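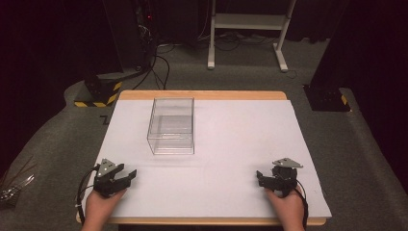

Shanti Chaudhary asked at the close of the last session whether a person can be convicted of burglary when nothing was taken. The short answer is yes, and the reasons occupy most of this handout. Students should read these notes together with the Midness problem before the seminar on 5th October.

## Unit 4: Burglary, Theft and Trespass

### 1. The general definition

At common law, burglary was the breaking and entering of the dwelling of another, at night, with the intent to commit a felony inside. Each part of that definition had to be proved. A daytime entry was not burglary, and neither was entry into a shop or barn standing apart from a house.

Modern state codes have loosened nearly all of these requirements. In most states the prosecution must now show:

- an entry into, or an unlawful remaining in, a building or other protected structure;
- the absence of permission or legal right to be there; and
- an intent to commit a crime inside.

The third element answers Ms. Chaudhary's question. The offense is complete upon entry with the required intent. A defendant who climbs through a window intending to steal, hears a dog and leaves at once has committed burglary in most states.

### 2. Entry

Very little is needed. A hand placed through an open window is generally enough, and many courts hold that a tool counts as an entry if it is used to carry out the crime intended inside. Courts have disagreed about tools used only to force the door. Students should be ready to argue both sides of that point.

"Breaking" survives in some codes. Where it does, force against the building is seldom required, and opening a closed but unlocked door will usually satisfy it. Entry gained by fraud or threat is often treated as a *constructive* breaking.

### 3. Intent and its timing

Intent is rarely admitted. Juries are asked to infer it from the hour, the manner of entry, what the defendant carried and what the defendant did once inside.

Timing causes more difficulty in examination answers than any other topic in this unit. Under the traditional rule, the intent must exist at the moment of entry. A person who enters an empty cabin to get out of the snow, and only later decides to take a radio, is guilty of trespass and theft but has a sound defense to burglary. Statutes that include "remaining unlawfully" make the matter less certain — some courts allow intent formed during the unlawful stay, and others do not.

### 4. Degrees

Codes commonly divide burglary into degrees. The factors that raise the degree include:

1. the structure is a dwelling;
2. another person is present;
3. the defendant is armed, or becomes armed while inside;
4. someone is injured.

Sentencing ranges differ widely from state to state. No student should quote a range in written work without naming the statute.

### 5. Related offenses

**Criminal trespass** requires the unlawful entry or stay, but no further intent. It is frequently the offense to which a burglary charge is reduced.

**Theft** requires a taking of property with the intent to deprive the owner of it. Its grade usually depends on value. Burglary and theft may be charged together, and whether the sentences run together or one after the other is a matter of state law.

**Robbery** is a taking from a person by force or fear. A house may be burgled; only a person may be robbed. Newspapers confuse the two and written work should not.

### 6. The Midness problem

Sushil Sisodia rents unit 14 at the Filovo storage yard in Midness. His lease ended, but his gate code still works. He enters after dark to collect his own tools. Finding the next unit, rented by Bhupendra Kandpal, standing open, he steps in and leaves with a generator worth $600.

Prepare answers to the following, giving authority for each:

- Did Mr. Sisodia enter the yard unlawfully, given that the code had not been canceled?
- Is a storage unit a protected structure under the statute assigned to your group?
- When was the intent to steal formed, and what evidence would the state rely upon?
- If the burglary charge fails, which lesser offenses remain?

Groups led by Naveen Mishra will argue for the state. The remaining groups will argue for the defense. Written outlines are limited to 600 words and should be left in the tray outside Room 1141, Sukbridge Hall. Late outlines will be read but not graded. The mid-term paper, due in November, may be based on the same facts with the permission of Professor Tiwari.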